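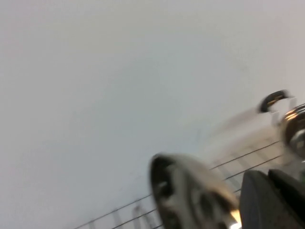

Support ticket: Driten supplement tracker, daily vitamin D total wrong after sync
Status: Closed (fixed by settings change, one item passed to development)
Raised by: Anas Shehata
Product: Driten for phone and web
Opened: 24/09/2022

Original message

Hello. I use Driten to log my vitamins and herbal things. My vitamin D total for the day is showing twice what I take. I take one capsule in the morning, 900 units, and the day page says I have had 1,800. It has been like this since I linked the Keltby account. Magnesium is fine. The ashwagandha is fine. Only vitamin D is doubled.

I have a blood test follow-up at the surgery and I was asked to bring my log, so I would like the past entries put right as well as the new ones.

Phone app is up to date. I have logged out and back in. I have also removed the capsule and added it again, which made no difference.

Anas Shehata

Reply from support

Hello Anas,

Thank you for the detail. Please don't change how much you take on the strength of the number in the app. Go by the label on the bottle or whatever your surgery has told you.

Could you send us the following:

Whether the doubled total shows on the web version too.
The name of the vitamin D entry exactly as it appears in your cabinet.
What you have switched on under Settings, Linked accounts, Keltby.

Please don't delete anything else for now. Deleted items keep their history but it is harder for us to trace where they came from.

Reply from customer

Web version shows the same, 1,800.

The entry is called "Vitamin D3 morning". There used to be one called "Orkside D3 capsules" but I deleted it when I was trying to fix this. The bottle is Orkside.

Under Keltby I have Import orders on, Import reminders on, Share my log off.

I also noticed that if I look at the week view the doubling begins on the day I linked, in the evening, but it has doubled that morning's capsule too. The days before are right.

Reply from support

Thanks, that helps. We have looked at the entry list on our side, with the permission you gave when you opened the ticket.

There are two vitamin D schedules running on your account. One is yours, set to 8 in the morning. The other came in with the Keltby reminders and is also set to 8. The second is not shown in your cabinet because the product it belonged to has been deleted, but the schedule is still marking itself as taken each time you tick the first one. This comes from a setting called "Tick matching items together".

Please try this on the web version:

1. Go to Settings, Linked accounts, Keltby and turn Import reminders off.
2. Go to Settings, Schedules and tick "Show schedules with no product".
3. Find the one set to 8 with a blank name. Open it and choose End schedule. Do not choose Delete.
4. Go back to the day page and refresh.

Reply from customer

Done steps 1 and 2. There are 2 blank schedules, not one. One is at 8 and the other is at 21:30. Which do I end? I don't take anything at 21:30.

Reply from support

Please end the one at 8 first and tell us what the day page says. Leave the later one until we have checked it.

Reply from customer

Ended. Today now says 900. Yesterday still says 1,800.

Reply from support

Good. The 21:30 schedule belongs to a magnesium product from an old Keltby order. It has never been ticked, so it has not added anything to your totals. You can end it in the same way.

Past days are not recalculated when a schedule is ended. To correct them, go to Settings, History, Recalculate totals. Choose the date you linked Keltby as the start. Leave the end date empty. Tick "Ignore ended schedules". The web version can take up to 30 minutes to go through this and you can close the page while it runs.

Reply from customer

It ran. All the days are now 900 apart from one, which says 2,900. I think that was the day I put in a higher dose by mistake and then took it out again. I only had the one capsule that day.

Reply from support

There is a manual entry of 2,000 units on that day, with the note "test". It was hidden from the day page when you removed it but was still being counted. This is a fault at our end and not something you did. We have cleared the entry by hand and your total for that day should now read 900.

Could you check and let us know? If you want a printed copy, use Export, then Plain list. The Chart export still uses saved totals and may show the old figures until tomorrow.

Reply from customer

Yes, 900 on every day now. Plain list printed all right. I compared it against the capsules left in the bottle and it agrees.

One question. If I turn Import reminders back on, does it come back? I liked having the Keltby reorder reminder.

Reply from support

It would, for now, if you order vitamin D from them again while your own schedule is running. Reorder reminders come under Import orders, which you still have on, so you should go on getting those with Import reminders switched off.

Internal notes (shared with customer on request)

Cause: the Keltby import creates a second schedule when the product name does not match the customer's own name for it. Matching is by name only. Active ingredient is not checked.

Made worse by: deleting the product leaves the schedule running with no name. "Tick matching items together" then marks both, as it does match on ingredient.

Separate fault: manual entries that have been removed are still counted after a recalculation. Passed to Pelupessy team, who look after the history service. Not seen on accounts without a linked shop.

Workaround: end the blank schedule, then recalculate from the link date with "Ignore ended schedules" ticked. Check for removed manual entries afterwards.

Help page "My total looks too high" updated with steps 1 to 4. Ticket closed with customer's agreement.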